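Lab tour notes: Jaramillo, and the stop that didn't stop

Posted April 19, 2020
Print | E-mail this page
Shares: 32 | Comments: 2

Writing this up fast before I lose the notebook. The visit was before everything shut, so the notes are a bit cold by now, and my handwriting was bad to begin with.

Jaramillo does two-armed handling. Small outfit, one long building behind a tile warehouse, parking in the back if you get there early. I didn't. Sign in, safety glasses, a sheet to initial about the yellow floor tape. Coffee decent.

First half hour was the usual. A hallway of old grippers on shelves. A workbench with a wrist joint taken apart, and a long talk about cable routing that I only followed partway. Cables inside the arm get twisted, cables outside the arm get snagged, pick your trouble. They've gone inside and seem to regret it about one week in four.

Then the part I came for. Jaramillo had a fault last June and they've been pretty open about it, more open than most places I've visited. It gets its own stop on the tour.

Short version. Two arms, both holding the same object. Left arm's controller lost its link to the main computer. Left arm did what it was built to do – froze where it was, fingers closed. Right arm didn't get the message. Kept going. So you had one arm locked and one arm pulling, with a plastic pipe between them, and the pipe was the thing that gave. A piece of it went over the tape and hit a cabinet. No one hurt. There was a person at the desk on that side and the desk has since been moved.

The stop button worked, sort of. It was pressed. It cut power to the left arm, which was already standing still. The right arm was on a second circuit, added later when the second arm was bought, and the button had never been wired across. It was on a list to do. The list was on the wall and we were shown it, the line crossed out now in red marker.

What got me was the log. They printed it and pinned it up, a strip of paper longer than I am. The right arm kept pulling for 422 milliseconds after its own force limit had been passed. Doesn't sound like much. On the slow replay it looks like forever. The limit was being checked, but the reading was averaged to smooth out noise, so by the time the average crossed the line the real number was way past it.

Somebody in our group asked why average it at all. Answer: without the averaging the arm tripped every couple of minutes on nothing, and people started raising the limit to get work done. I've heard the same story at three other sites, Purketus being the worst of them. Nuisance trips, then somebody turns a dial.

What they changed, from my notes, not in order:

One stop circuit for both arms. Tested every morning, with a sheet to sign. Sheet was signed when we looked.

A watchdog between the controllers. Either one goes quiet, the other one quits too. The box is from Zastitz and it took them 2 tries to get one that fit the rack.

When two arms share an object and one faults, the other goes soft insted of stiff. It gives a little. It doesn't open, because then you drop the thing, and dropping has its own problems.

Clear panel on the desk side. Should have been there all along, they said so themselves.

Speed down to 30 percent for any new object till it's been run through once.

I asked if the fault had come back. The link has dropped several times since, same connector, and they still don't really know why. Best guess is that inside cable again, flexing near the elbow. So the cause isn't fixed. The thing that happens next is fixed, or they think it is. I wrote "think" twice in my notes and underlined one.

After that we got to stand at the table for a bit. Waffle cloth over the top, brown curtain behind, very plain. They work with long light stuff held at both ends, exactly the kind of job that went wrong, and there's an assortment of ordinary things lying around on the cloth, a sponge, a tape measure, some grapes. Everyone goes quiet when both hands are on one object. I did too.

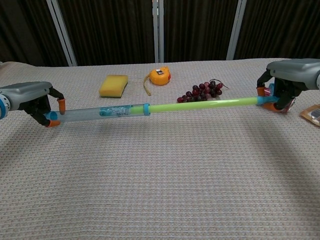 Grip at both ends is the hard case for all the reasons above. Any small disagreement between the arms has nowhere to go except into whatever they're holding, and a joint in the middle is where I'd expect it to let go first. They wouldn't pull the plug on the link for us with people standing there. Fair enough. We got the recording of a bench test instead, with the other arm going limp pretty much right away, and a slight sag.

I'd have liked to see the wiring drawing. Asked, and was told it's being redone, which I beleive.

Lunch was sandwiches. Then a quick look at the Fokside cell in the next room, single arm, fenced, much calmer, nothing to report except that their stop button is bigger and someone has taped a label on it saying what it cuts and what it doesn't. Took a note of that for our own place. Ours has no label. Going to check the second circuit as well once we're let back in the building.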